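Kultthorpe Table Surfaces
Data card and readme

What this is

Kultthorpe is a collection of close-up pictures and written notes on bare and lightly finished wooden work surfaces: kitchen tables, benches, shelves, desk tops, the lids of blanket boxes. It was put together for people who repair, refinish or catalogue ordinary furniture and want something to compare their own boards against. There are 1,844 pictures in the current release, taken from 137 surfaces.

The collection is kept by Gwenllian Bowen. It grew out of the Stuvgate furniture notes, a smaller set that was mostly about chairs. Anything in the old Stuvgate folders that showed a flat top has been moved across and renumbered. The chairs have stayed where they were.

What is in the folders

surfaces — one folder per surface, with the pictures and a short plain text note.
marks.csv — one row per mark that somebody thought worth recording, with its colour, rough shape and direction relative to the grain.
grain.csv — one row per picture, with grain direction, spacing (fine, medium, wide) and general tone.
gisa — a subset of 300 pictures of pale softwood only. See the section on Gisa further down.
old_numbers.txt — matches Stuvgate numbers to Kultthorpe numbers.

The note in each folder says what the surface was used for, whether it has been sanded or oiled as far as the owner remembers, and which room it stood in. Some owners remembered very little. Blank means not known. It does not mean untreated.

How marks are recorded

We use five words for marks: speck, streak, smudge, ring and dent. A speck is smaller than a grain of rice. A streak is longer than it is wide. A smudge has a soft edge. A ring is any part of a circle left by a cup, tin or pot. A dent has to be felt with a fingertip at the time of recording, so no dents have been added from pictures alone.

Cause is a separate column and is usually left empty. A dark grey speck on pale wood could be dirt, pencil or a small stain, and a picture will not always tell you which. If the owner told us, the cause is filled in with an "o" after it. Please keep to this if you send corrections.

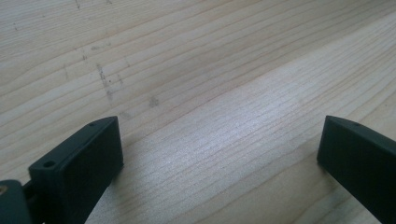
Page last changed: March 2023

Pale boards with fine, straight grain like these are the ones most often asked about, and they are the reason the tone column has two parts. Where light falls strongly on matte wood the colour goes grey and silvery, while the same wood a little farther off stays beige. We record both, with the shaded tone first: "beige / silver grey". Do not average them.

The line between two boards is recorded as "seam" if it is plain and "seam?" if there is only a change in tone. In this picture it is "seam?". The small dark specks and short streaks left of centre go in as one cluster, running with the grain, cause empty. The greyish smudge beside them gets its own row.

The Gisa subset

Gisa holds the pale softwood pictures that have been checked twice against the notes. Use it if you are matching a stain or a soap finish and don't want to wade through oak and laminate. The wood is described as "pine-like" throughout unless the owner had a receipt or a maker's label. We had a long argument about this and "pine-like" is what we settled on.

Of the surfaces in the full collection, 115 have a complete note. The others are missing the room, the use or the finish.

Known problems

Glare. A good many pictures have a bright patch in the middle. Marks are hard to make out inside it, so a low mark count for a picture is a poor guide to how clean the table was.

Scale. There is no ruler in most pictures. The spacing words in grain.csv were judged by eye and two people will not always agree on fine and medium.

Colour. White balance has not been corrected. Don't order paint or wax from these pictures. Test it on the underside of your own table first.

Kneath numbering. Surfaces with a K in front came from the Kneath storage unit and were recorded before the word list was fixed. "Blot" in those notes means smudge, and "scratch" sometimes means streak. They will be redone in September.

Using and correcting it

You may use the pictures and notes for any purpose, including teaching, so long as you name the collection. Corrections are welcome — send the surface number, the file name and the row as you think it should read. One row per line, please, and leave the old spelling alone in the note files even where it is wrong, as the search depends on it.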